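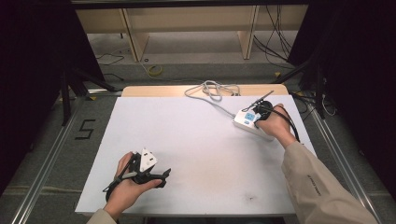

Unit 4 - Power strips: inspection, plugging in and stowing
Handout revised 4/12/21

4.1 Scope
These notes cover portable power strips used on benches and tables. Fixed outlets are dealt with in Unit 5. Bring the Drurkuto load sheet to the practical.

4.2 Reading the outlet face
Identify the slot pattern before choosing a plug. A combination outlet takes more than one pin arrangement, and only some of its slots are live for a given plug. Do not work out polarity from slot shape alone - check the rating label and the wiring sheet.

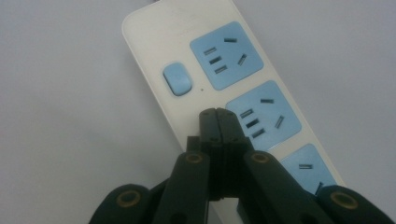 Switches come next. A switch on the housing may control the whole strip or a single outlet, so test each outlet with the Celulel tester and record the result in column 2. Leave the strip switched off between tests.

4.3 Load
Add the rated draw of every appliance on the strip. For the worked problem, use a lamp and a heater with a combined draw of 1161 W. Adding a 600 W appliance gives 1761 W. Compare the total with the label, then repeat with the figures on the Drurkuto sheet.

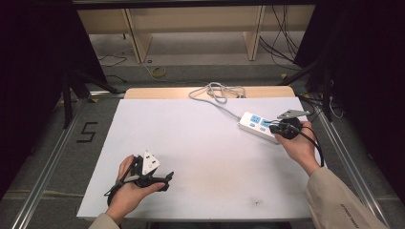
Cord management is assessed separately. Lay the strip flat, with the outlets facing up and the cord leading away from the working side. In the layout used for these notes, the grey cord runs to the far edge of the table and its slack lies there in loose coils. Coiling is for stowing and light loads only; a cord under heavy load is run out to full length, as coils hold heat.

4.4 Inserting and withdrawing
Hold the plug by its body. Line up the pins, steady the housing with the other hand and push straight in. Withdraw along the same line and never pull on the cord. 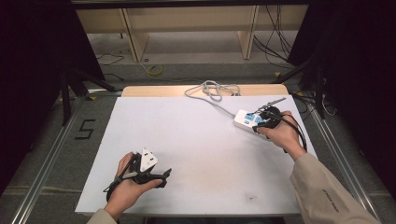 Bondarchuk, in comments on the February draft, asked that the strip be switched off before any plug goes in, including during practice with no load. Adopted for all groups. The Hoturow bench cards still give the old order and should be corrected by hand.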